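Chapitre 4
Le bois, matériau anisotrope

Objectifs du chapitre
Identifier les directions principales du bois.
Relier l'orientation du fil aux variations dimensionnelles d'une pièce.
Distinguer les principaux modes de débit et en déduire le comportement au séchage.
Lire une face rabotée et y repérer les singularités.

Prérequis : chapitre 2 (structure cellulaire), chapitre 3 (eau libre et eau liée).

4.1 Position du problème

Les matériaux étudiés en première partie ont été traités comme isotropes : une seule valeur de module d'élasticité, un seul coefficient de dilatation, quelle que soit la direction de la sollicitation. Cette hypothèse ne peut pas être conservée pour le bois. L'arbre croît par dépôt de couches annuelles autour d'un axe, et la plupart de ses cellules s'allongent parallèlement à cet axe. Les propriétés mécaniques, thermiques et hygroscopiques en dépendent directement.

On rapporte donc toute pièce de bois à trois directions, notées L, R et T. La direction longitudinale L suit le fil. La direction radiale R va de la moelle vers l'écorce. La direction tangentielle T est tangente aux cernes et perpendiculaire aux deux autres. Les plans correspondants sont le plan transversal (RT), le plan radial (LR) et le plan tangentiel (LT).

Dans une pièce réelle, ces directions coïncident rarement avec les arêtes. Le sciage impose une géométrie rectangulaire à un solide dont la symétrie est à peu près cylindrique. L'angle entre le fil et l'arête longue de la pièce s'appelle la pente de fil. Elle s'exprime en pourcentage ou en degrés et se mesure sur deux faces adjacentes.

4.2 Veinage et singularités

Le veinage est le dessin produit par l'intersection des cernes avec une face. Sur une face radiale, il se présente comme une suite de lignes sensiblement parallèles, où alternent le bois initial, généralement plus clair chez les résineux, et le bois final, plus dense. Sur une face tangentielle, les lignes s'écartent et se referment en courbes allongées, dites en flamme ou en ogive.

Le nœud correspond à la base d'une branche incluse dans le tronc. Autour de lui, le fil dévie localement, et cette déviation affecte une zone plus large que le nœud lui-même. On distingue le nœud adhérent, en continuité avec le bois environnant, et le nœud sautant, que le retrait peut libérer de son logement.
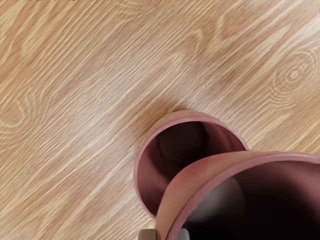 La déviation du fil a une conséquence directe sur la résistance. Une traction appliquée selon l'arête se décompose, au voisinage du nœud, en une composante parallèle au fil et une composante perpendiculaire. La résistance en traction perpendiculaire étant très inférieure à la résistance axiale, la rupture s'amorce fréquemment dans cette zone. Le classement visuel des sciages prend pour cette raison en compte le diamètre des nœuds, leur position et leur groupement.

4.3 Retrait et gonflement

Au-dessous du point de saturation des fibres, toute variation d'humidité entraîne une variation de dimensions. Le retrait longitudinal est généralement négligé dans les calculs courants. Le retrait tangentiel vaut, pour de nombreuses essences, près de deux fois le retrait radial.

L'humidité H, en pourcentage, se calcule à partir de la masse humide Mh et de la masse anhydre M0 :

H = 100 × (Mh − M0) / M0

Application. Le cas servira de fil conducteur au chapitre. L'atelier Dikmont reçoit un lot de plateaux destinés à des plans de travail. Une éprouvette prélevée par Kenza El Khatib pèse, après passage à l'étuve jusqu'à masse constante, 493 g. Le cahier des charges demande une humidité de 12 %. La masse de l'éprouvette à cette humidité serait :

Mh = 493 × 1,12 = 552,16 g

Toute masse supérieure à cette valeur indique que l'éprouvette n'a pas atteint l'humidité demandée. Le calcul ne renseigne toutefois que sur une moyenne. Un plateau peut présenter un gradient entre le cœur et les faces, source de contraintes internes étudiées en 4.6.

4.4 Modes de débit

Le débit sur dosse consiste à scier la grume en plateaux parallèles. Les plateaux latéraux présentent des faces proches du plan tangentiel et tendent à tuiler au séchage, la face située côté écorce devenant concave. Le débit sur quartier oriente les faces selon le plan radial ; la stabilité est meilleure, au prix d'un rendement matière plus faible et d'un sciage plus long.

Le choix entre ces deux modes dépend de l'essence, du diamètre de la grume et de l'usage prévu. Les sections suivantes en donnent les critères, puis établissent les relations de calcul du retrait pour une orientation quelconque des cernes.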